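Flostberg Household Words
Data card, last changed 6/25/20

Flostberg is a word list of 4,000 everyday English terms for things found at home, at work and in the shops. Each term comes with a short meaning, a plural form and one sample sentence. It was put together for people who write spelling tools, crosswords and reading books for early learners.

What is in the folder

terms.txt - one term per line, in alphabetical order
meanings.txt - the term, a tab, then the meaning
sentences.txt - the term, a tab, then the sample sentence
groups.txt - the 14 subject groups and their short codes

The clothing group (code CLO) was the hardest to settle. Words such as jumper, sweater and pullover overlap, and usage differs from one region to the next. All of them are kept as separate entries, with a pointer to the most common one. Words for parts of a garment, such as cuff, hem and sleeve, have entries of their own.
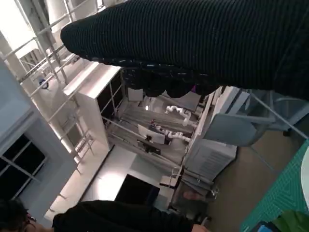
CLO: sleeve, ribbed knit, black.

Spelling

British spelling is used throughout. Where an American form is common, it is given in brackets after the meaning and does not count as a term. Hyphens follow the Fesport style sheet, version 2, with one change: "tea towel" and similar pairs are always written as two words.

Food words are in group FOO. Fruit is listed under the singular, so look for "grape" and then check the plural column.

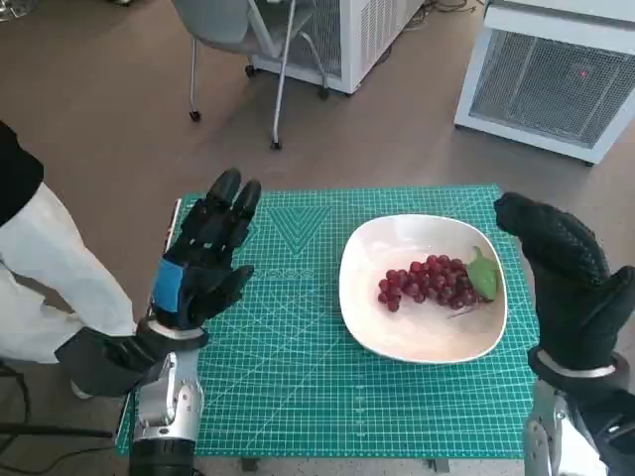
Collective words (bunch, loaf, slice) are in group QTY and are not repeated under food. Earlier copies had them in both places, and this gave double entries when the files were merged.

Known problems

The tools group is thin. A further 200 terms from the Chacko list are waiting to be checked and are not in this release. Some sample sentences are too long for young readers - these are marked with a star.

Use

Free for any purpose, including paid work. Please credit Drostach as the publisher. If you change the list, give your copy a different name.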